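FOR IMMEDIATE RELEASE
4th June

FLESTLOW ANNOUNCES SUMMER RUN AT THE MENDMONT, NEW RECORD TO FOLLOW

Seven nights. One room. No openers on the first two.

Flestlow, the four-piece folk and country outfit, will play a seven-night stand at the Mendmont Theater this summer, the band's longest run in any one building. Tickets go on sale at noon today through the Mendmont box office and the theater's website. Floor is general admission, balcony is reserved. All ages, bar with ID.

The run follows a spring tour that finished in May after 57 shows, most of them in rooms a good deal smaller than this one. Grange halls, a couple of record stores, one roller rink. The Mendmont dates were meant to be two nights. Then four. The theater had a gap in its calendar and the band took the whole thing.

Each night gets its own set list. Songs from all four albums, plus the old dance tunes the band used to close with before anyone was paying to get in. The second night is the first record start to finish, in order, including the two tracks they have never played live. The last night is requests. Write yours on the card you get at the door and drop it in the box by the merch table before the house lights go down. Covers are fine, within reason.

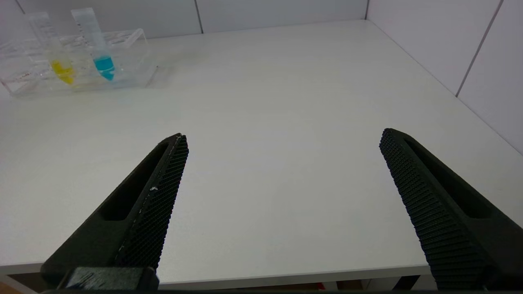 Yoon-hee Ha said the band had talked about doing a residency for years and kept finding reasons to put it off, mostly the van. She said she wanted people to be able to come twice and not hear the same show, and that she'd been relearning fiddle parts from the first record off a cassette becuase the masters are in somebody's garage. She also said the requests night was not her idea and she would like that on the record.

Doors at 6 every night, music at 7. Please note the early start. The Mendmont is in a residential block and the curfew is a real curfew. Anyone who was at the New Year's show will remember the plug getting pulled mid-chorus.

SUPPORT

Ko opens nights three, four and five. Solo, nylon string guitar, very quiet, so get your drinks first. Ko's last EP was pressed in a run of 3,000 and is gone, but there will be a new tour single at the table, cash or card.

Uvon opens nights six and seven with the full band, horns included. First local dates for Uvon since the lineup change. Expect it to be loud.

THE ROOM

The Mendmont was closed most of last year for work on the roof and seats, and these will be the first multi-night shows since it reopened. New PA. The balcony rail has been raised. The old stage curtain is back from the restorers and looks great. Sightlines from the back left of the floor are better then they were, though the pillar is still the pillar.
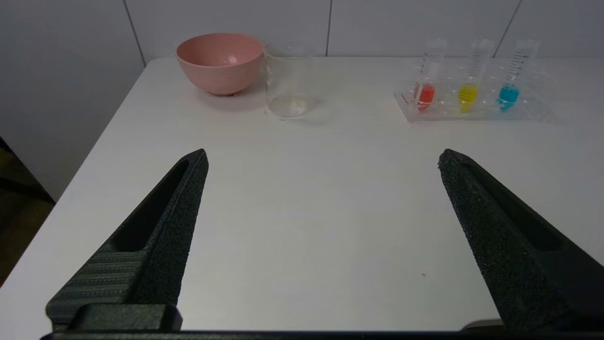 The new record is finished. No title yet, or none we are allowed to print. It was tracked live over six days with everybody in one room, no click, hardly any overdubs, and the band has asked that the songs not be posted before the release, so phones away for those please. Packaging is still being argued over. The cover was going to be brown card like the last two, now the band wants it plain white with one spot of color, a soft dusty pink, and the printer has been asked for a price. Vinyl, CD and download. Pre-orders open the first night of the run, at the merch table only, online a week later. Pre-order in person and you get the lyric booklet, hand numbered.

At least three of the new songs will be played each night. Which three changes. "Salt Road" is likely to be in most sets, it went over well on the spring dates and people have been asking for it by the wrong name ever since.

TICKETS

Single nights, floor or balcony. Three-night pass, any three, must be picked at time of purchase. Full run pass, limited, includes a poster and early entry. Passes are not transferable between nights once bought. Will call opens an hour before doors, bring the card you paid with.

Accessible seating is on the floor level, house right, call the box office to book. An ASL interpreter is confirmed for nights two and five. More on request with a week's notice.

Small bags only. No re-entry. Street parking fills up fast so take the bus if you can, it stops right outside and the last one leaves well after curfew.

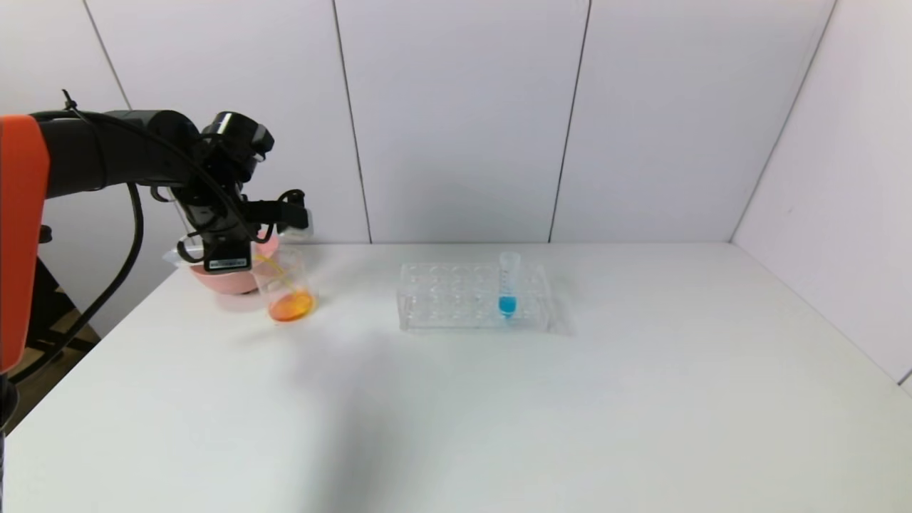 Orange and black arm over a pink bowl.

PRESS

Review tickets are limited to one pair per outlet, for one night. Say which night you want and give a second choice. Photographers: first three songs, from the pit, no flash. Ko has asked for no photographs at all during the opening set. Interviews with the band by phone before the run or in person at sound check, nights three through six. Advance streams of the new record on request to confirmed reviewers.

Set times for each night will be sent to confirmed press that morning.

Contact: Mendmont Theater press desk, via the box office

###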